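**Ticket 74: Open day, bedroom demo, cloth handling**
Opened by: Martti Ruotsalainen
Assigned to: Aarne Halonen
Status: open (reopened twice)
Site: Lahtinen, upstairs bedroom
Kit: pair of hand-held grippers, Plerko recorder, Visard playback on the laptop

**Reported problem**

Playback stutters whenever both grippers are near the same piece of clothing. Visitors at the open day saw it and asked about it. The stand-in answer they got was "that's the network". I don't believe it is the network, as the laptop wasn't on one.

**Entry 1, Martti**

April 26, 2025. I was asked to come to the open day as a guest and ended up with the ticket. For the record, I went in doubtful. The leaflet says the Grudum project will have a robot "tidying a real bedroom by October". What visitors get to see is people tidying a real bedroom with grippers in their hands, and a laptop that shows the recording afterwards. I have no quarrel with that as a way of working. I do have a quarrel with the leaflet.

First group in at ten. Demo was picking up knitwear from the bed and folding it. The first playback was fine. On the second, the left gripper's track froze and then jumped about a hand's width. The presenter carried on talking over it. One visitor asked whether the robot would jump like that too, which I thought was a fair question, and it didn't get an answer.

Tried:

- Restarted Visard. No change.
- Swapped the two recorder leads over. The freeze stayed with the left gripper, so I don't suspect the leads.
- Closed the curtain halfway in case of glare. No change that I could see.

**Entry 2, Aarne**

Can you say what was on the bed? We have had trouble with patterned covers before. Also whether the freeze comes when the left one closes, or when the right one arrives. Those are different faults and they go to different people.

**Entry 3, Martti**

It comes when the right one arrives. The left can hold the garment for as long as you like and the track is steady. Bring the right one in over the cloth and it goes within 3 seconds, most times. Not every time, which is what makes me grumpy about it.

The bed has a quilted cover on it, pale blue-grey and white with grey leaves printed over it. Wavy stitching everywhere. I would have picked something plainer for showing off to the public, but I was told the point is to use an ordinary room as found.

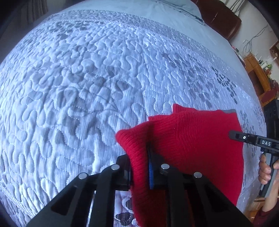 *Red knit held in one gripper, the one marked DAS coming in from the right, not touching yet.*

I ran the same move with the cover folded back to the plain sheet. The freeze still happened, so the pattern may be innocent. Then I ran it with a tea towel in place of the knit and got no freeze in six goes. Make of that what you like. I make very little of it, six being six.

**Entry 4, Aarne**

Helpful, thanks. The tea towel is small, so the grippers end up at a different distance from each other. Could you try the knit again but keep the right gripper well away until the left has lifted it? If it's clean, I'd say Plerko is mixing up the two units when they get close. There was a fix for that in the spring build. Which build is on the recorder?

**Entry 5, Martti**

Build 21. The laptop says the spring one is 23, so no, nobody updated it before inviting the public in.

Knit with the right gripper held back: clean, ten out of ten. Right gripper allowed in early: froze seven times out of ten. I did these over the lunch break with no visitors in the room.

I'll grant one thing. The grippers themselves did well. I expected the knit to slip or snag and it did neither in my tries, and a child of nine or so got a jumper folded on her second attempt. It was a better fold than mine. The afternoon groups liked having a go far more than they liked the talk.

What they did not like was being told it works "100 per cent of the time" while the track on the laptop hopped across the bed. I asked for that line to be dropped. It was dropped for one group and then it came back.

**Entry 6, Aarne**

Agreed on the line, I'll raise it with whoever wrote the talk. Please update the recorder to 23, repeat your two sets of ten and put the results here. Leave the leads swapped as they are now so we're only changing one thing. I'm closing this as a known fault in the meantime.

**Entry 7, Martti**

Reopened. It's known, but it isn't fixed.

Updated to 23. Right gripper held back: clean, ten out of ten. Right gripper in early: froze once in ten. Better than seven. The one freeze was shorter and the track didn't jump afterwards, it just caught up.

Recording of the bad one is on the laptop desktop, named "knit early 4". Still to do:

- Aarne to look at "knit early 4"
- Put the leads back and repeat both sets
- Somebody to change the October sentence in the leaflet before the next open day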